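Talk notes: Getting people to read a poem out loud
Library evening, Tuesday. 10 minutes, then questions.

Opening

Don't introduce the poem. Just read "Pundmont" straight off, slowly, and let the last line sit. Then say hello!

Tell them who I am: Tùng Châu, one thin book out with Graltitska, and a day job I like a lot. Say thanks to Maribeth Catacutan for setting up the reading series and for lending me her copy of Tierney (mine fell in the bath).

Why out loud

I wrote for years without hearing a word of it. Then at my first open mic I tripped over a line I had loved on paper, and I knew right away what was wrong — too many s sounds, and no place to breathe. I fixed it on the bus home. Best bus ride of my life!

Ask for hands: who has read a poem aloud since school? Wait. Let them look at each other.

Stone and wood

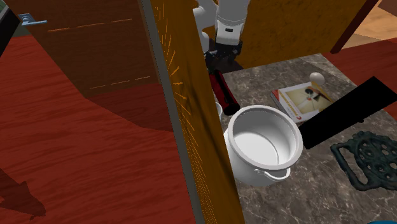
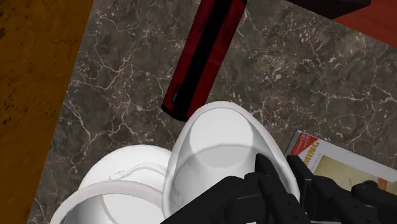 Veins in the dark stone, grain in the red floor.

Where lines break

Read the opening of "Gastia" twice, once stopping at every line end and once running right through. Ask which one they liked. People always disagree about this and it's my favorite part of the night, so leave room for it.

Mention the long draft here. It was 3,759 words and I was so proud of it. The version in the book has 50. I still miss the bit with the ferry — read them two lines of it if the mood is good.

Their turn

Hand out the short poems. Pair people up, one reads, one listens with eyes shut, then swap. No clapping yet, no fixing each other. Give them 2 minutes each and walk the room.

If somebody wants to share with everyone, wonderful, bring them up front and move the mic down for them.

Closing

Read Maribeth's "August, Upstairs." Slow down at the staircase. Sign-up sheet for the next open mic is by the coats.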